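The Slowest Car in the Valley

Natália Machala keeps a kitchen timer on the dashboard, the kind shaped like a tomato, and when it rings everybody in the car has to stop talking about software and drink some water. It is her one firm rule. She started the student driving club at the technical college two years ago with a handful of electronics students and a car that had already led a long and useful life, and she says (she says it often, and fondly) that teaching a car to see is mostly a matter of teaching seventeen young people to look.

The club calls its system Nimri. It doesn't steer anything yet. A licensed driver does that, usually Natália herself, while Nimri watches the road through a camera and makes its guesses about what is curb, what is sign, what is grass and what is somebody out for a bike ride. Afterward the students sit down with the pictures and mark them up by hand, one at a time, and argue about them. I spent a couple of days in their company, and I have to tell you, I have never heard such feeling brought to the subject of road paint.

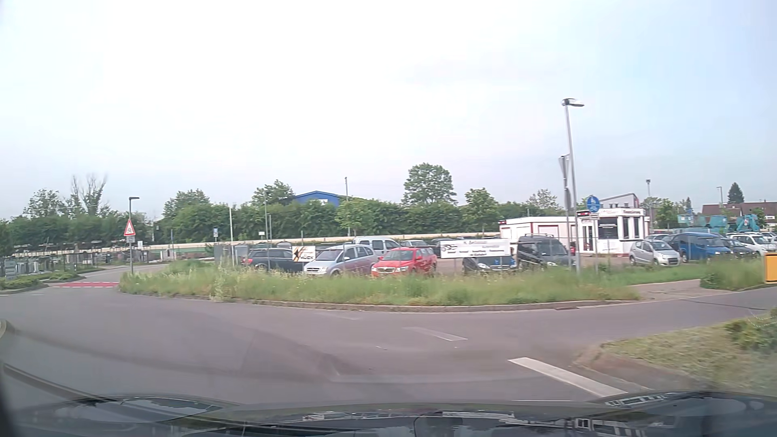

HONDER, June

The junction by the car lot is the one they all have opinions about. There's the red crossing strip off to the left with the bicycle warning sign beside it, and then, over toward the lot's office, the round blue sign for walkers and cyclists, and in between a great long stretch of grass that has been left to grow as high as it likes. Nizar Issa, who is nineteen and eats sunflower seeds all day long, has spent more hours on this junction than on his math homework. His trouble is the parked cars. They face every which way behind the grass, and he wants Nimri to understand that they belong to the lot and have nothing to do with the traffic.

"It thinks the red wagon is waiting to pull out," he told me, quite hurt about it.

Dima Awwad works on lane markings and has the patience for it. She showed me how a dash that is plain as day close to the car gets thin and faint a little farther up the road, and how the group went back and forth for a whole Friday evening over where one of them ended. So far they've finished 1,173 pictures, and 121 of those sit in a folder named "ask Dima."

They'd like to take Nimri to the student meet at Foner in the fall, if the old car is up to the drive. Natália has already packed the tomato.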